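Subject: Re: [flurnwood-neighbors] Old bottles and jars from the back of the cupboard
From: Torunn Lunde
Date: 17th November

Hello all,

Sorry to be slow getting back to this thread. We had my sister's family staying and the computer is in the room where the boys were sleeping, so I have been reading along on my phone and saving up my thoughts.

> I'm finally doing the bathroom and hall cupboards before the
> painters come, and I have a whole shoebox of little bottles I
> can't decide on. Some have lost their labels, some have labels
> I can't read anymore even with my glasses on. Do you all just
> throw everything out and start over? My husband says yes but he
> would say that about the whole house. Also, does the place in
> Moffat still take them, or do I need to drive to Budel?
> - M.

I would not throw everything out, no, though I understand your husband. We did our cupboards in September, all of them, upstairs and down, and I went in thinking it would be one evening with the radio on. It was two weekends. What slowed me down was standing there reading every single thing as I picked it up, so if I can save you from that I will be happy.

What worked in the end was to take it all out first without reading anything. I put an old sheet over the dining table and just carried things in. Then I wiped the shelves while they were bare, with warm water and a drop of dish soap, and let them dry overnight with the doors open. Only after that did I sit down (please do sit down, my back was a wreck the first day) with a good lamp and a marker and a roll of masking tape.

Anything with a date I could read went to one side or the other depending on the date. Anything with no label at all went straight in the box to go, and I was strict about that, even with the one I was nearly sure was almond oil. The ones with the tiny print took longest. You know the kind, a little round bottle where they have wrapped the whole story around the outside in letters made for ants. My trick is to take a picture of the label with my phone and blow it up on the screen, turning the bottle a bit at a time. If I still couldn't make out what it was, I put it with the ones to go.

Then each one I kept got a strip of tape with the month and year in big letters. It looks a bit like a school science room in there now, but I can find things, and so can the rest of the family, who used to stand in the hall and shout.

For the shelves themselves I bought two of the Unitz bins, the shallow ones, and they have been very good. They pull out like a drawer so the small things don't migrate to the back. Measure first, though. Our shelves are 30 cm deep and I came home with the wrong size and had to go back, and the parking there is no better than it was.

About Moffat: when I took ours they were still accepting them at the side counter, but only medicines and only in a closed bag. Polish, nail things, glue and that sort of bottle they sent me away with, and those I did take to Budel. I would call before you drive out, as they seem to change the hours whenever I learn them. Please don't pour anything down the sink in the meantime, our pipes on the lower street are old and we all share them.

If you would like some company for the sorting, I am home most afternoons and I have half a roll of tape left over. I could bring the lamp as well, it clamps onto the table and it is much better than the ceiling light. And whoever borrowed my long-handled duster after the summer potluck, I would love to have it back before the holidays, no hard feelings at all.

Warm wishes to everyone, and good luck with the painters,
Torunn
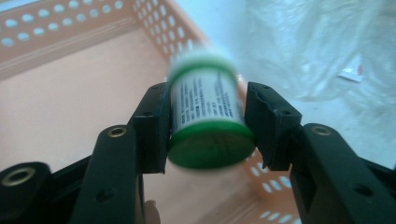

Small bottle, green at both ends, with the tiny print I mean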